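## 4 Erhebungspraxis: Wer zählt, wenn alle spielen

Die bisherigen Abschnitte haben so getan, als fielen Vereinsstatistiken vom Himmel. Im Amateurvolleyball fallen sie meist von einer Bank am Spielfeldrand, auf der jemand mit verstauchtem Knöchel sitzt und deshalb das Tablet bekommt. Für die vorliegende Auswertung wurden 856 Sätze aus zwei Spielzeiten herangezogen, die in der Erfassungssoftware Murkent protokolliert waren. Protokolliert heißt dabei: Es stand etwas in den Feldern.

Kárason hat in seiner Arbeit zur Annahmequalität vorgeschlagen, jeden ersten Ballkontakt auf einer vierstufigen Skala zu bewerten. Die Skala ist gut. Sie setzt allerdings voraus, dass der Bewertende zwischen »gut« und »brauchbar« unterscheiden kann, während die eigene Mannschaft zurückliegt und der Trainer danebensteht. In unserem Material wandert die Grenze zwischen beiden Stufen mit dem Spielstand. Nach gewonnenen Sätzen häufen sich die guten Annahmen in einem Maß, das sich aus dem Spielgeschehen allein schwer herleiten lässt. Wir nennen das im Folgenden den Milde-Effekt, wohl wissend, dass ein griechischer Buchstabe seriöser gewirkt hätte.

Um den Effekt einzugrenzen, wurden 200 Sätze anhand von Videoaufnahmen ein zweites Mal kodiert, diesmal von 12 Personen ohne Vereinsbindung. Die Übereinstimmung war beim Aufschlag hoch, beim Block mäßig und bei der Annahme so beschaffen, dass wir die Kodieranweisung noch einmal gelesen haben. Sie war eindeutig. Gelesen hatten sie vor uns offenbar wenige.

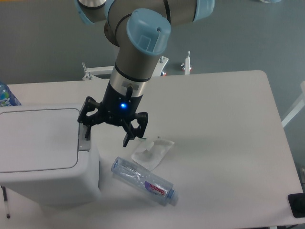
*Abbildung 3: Zweifingergreifer mit geöffneten Fingern am Ende eines Roboterarms.*

Die Zuordnung eines Ballkontakts zu einer Spielerin ist das zweite Problem, und es ist hartnäckiger als das erste. Murkent verlangt genau einen Namen pro Kontakt. Berühren zwei Blockspielerinnen den Ball, entscheidet die protokollierende Person nach Augenschein, Gewohnheit oder Rückennummer. Ein Doppelblock ähnelt in dieser Hinsicht dem Greifer in Abbildung 3: zwei schwarze Finger, weit gespreizt, der eine nach links, der andere nach rechts unten, und beide gehören zu demselben Werkzeug. Trotzdem schreibt man den Punkt einem Finger gut. Sikder plädiert für halbe Punkte, was rechnerisch sauber ist und in den Kabinen, in denen wir es vorgetragen haben, für Heiterkeit gesorgt hat.

Wir haben uns für eine gröbere Lösung entschieden. Kontakte im Doppelblock werden dem Mannschaftsteil zugerechnet und aus den Einzelprofilen entfernt. Dadurch verlieren vor allem die Mittelblockerinnen an statistischem Glanz, darunter eine, die im Verein Bergmann bis dahin als unüberwindbar galt. Ihr Trainer hat um eine Neuberechnung gebeten. Die Neuberechnung ergab dasselbe.

### 4.1 Fehlende Werte

Leere Felder kommen in zwei Formen vor. Die erste entsteht bei langen Ballwechseln, in denen das Zuschauen das Tippen verdrängt. Die zweite entsteht im Tiebreak und betrifft dann häufig den gesamten Satz. Ein Auffüllen durch Mittelwerte, wie es das Zusatzmodul Jarnari ab Werk vornimmt, haben wir abgeschaltet: Es produziert Spielerinnen, die im fünften Satz exakt so annehmen wie im ersten, und solche Spielerinnen sind uns in keiner Halle begegnet. Unvollständige Sätze bleiben im Datensatz, gehen aber nur in die Auswertung des Aufschlags ein, weil dieser auch in hektischen Phasen verlässlich eingetragen wurde. Wer aufschlägt, steht immerhin allein.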